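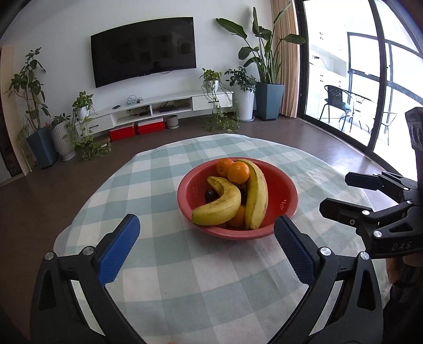
Clekell Unrest Reports: data card

Version 3, October release

Summary

Clekell is a table of coded news reports on mutinies, attempted seizures of power, curfews and border closures. Each row is one event as described by one report. Where several reports cover the same event, they share an event number and keep their own rows. The release holds 779 rows, covering 237 events.

The table is meant for work on how early reports differ from later ones. It is a poor source for casualty totals, and the casualty fields should not be summed across rows.

Files

events.csv — one row per event, with the merged fields
reports.csv — one row per report, with the fields as first coded
codes.txt — the code list, with the wording given to coders
changes.txt — edits made after release, newest first

All files are UTF-8 with comma separators and Unix line endings. Empty cells mean the report was silent on the point. The value "none" means the report said there were none. Version 1 mixed the two, and rows carried over from it were recoded by hand.

Main fields in reports.csv

report_id: text, unique
event_id: integer, matches events.csv
lag_hours: hours between the first known sign of the event and the time stamp on the report. Negative values occur in four rows where the outlet's clock and the event's local time could not be squared. They were left in.
actor: one of army, guard, police, party, mixed, unclear
claim: what the actor said it had done, in the coder's words, 60 words at most
status_head: what the report says of the head of government (in office, held, fled, dead, unclear)
borders: open, closed, part closed, empty
broadcast: yes if the report mentions a statement read on state radio or television
source_type: wire, local paper, radio log, agency translation
coder: initials
second_coder: initials, empty if the row was read once

Collection

Reports were drawn from the Skolico press archive and from radio logs typed up by the Semholm reading room. A search on 31 terms in English, French, Spanish and Portuguese gave the first pool. Reports shorter than two sentences were dropped, as were opinion pieces and anniversary coverage.

Mahtab Sadeghi and Fulgencio Escobedo coded the French and English material. Azucena Nava coded the Spanish and Portuguese material and wrote the current code list. Of the 779 rows, 585 were read by two coders working apart. The remainder were read once, mostly radio logs, and should be treated as less firm.

Agreement

Agreement between coders was high on borders and broadcast and weak on actor. Most disputes were over guard versus army where the report used a unit name without saying which branch it belonged to. Yesenia Xolalpa settled these from unit lists where one was at hand. Otherwise the value is unclear.

The field status_head was changed in version 2. Before that, "detained at home" was coded as in office. It is now held.

Merging

The merged value in events.csv is taken from the report with the longest lag, unless that report is silent, in which case the next longest is used. This favors later accounts. Users who want the picture as it stood on the first evening should build their own merge from reports.csv, filtering on lag_hours. The script used for the merge, orozco_merge.py, takes a --first flag for this purpose.

Known problems

Coverage is thin for events that ended within a few hours. Many of these were never picked up by a wire service, and the radio logs have gaps at night, chiefly between 1 a.m. and 5 a.m.

Place names follow the spelling in the report. No gazetteer has been applied.

Two events in the same capital, nine days apart, may be one event. They are kept apart under their own numbers pending a second source.

The claim field is a paraphrase. Do not quote it as a statement by the actor.

Use

Free for research and teaching. Report text is not included and remains with the publishers. Please cite the version number, as event numbers were reassigned between versions 1 and 2.

Corrections go to Eliseo Chávez, with the report_id and the field in question.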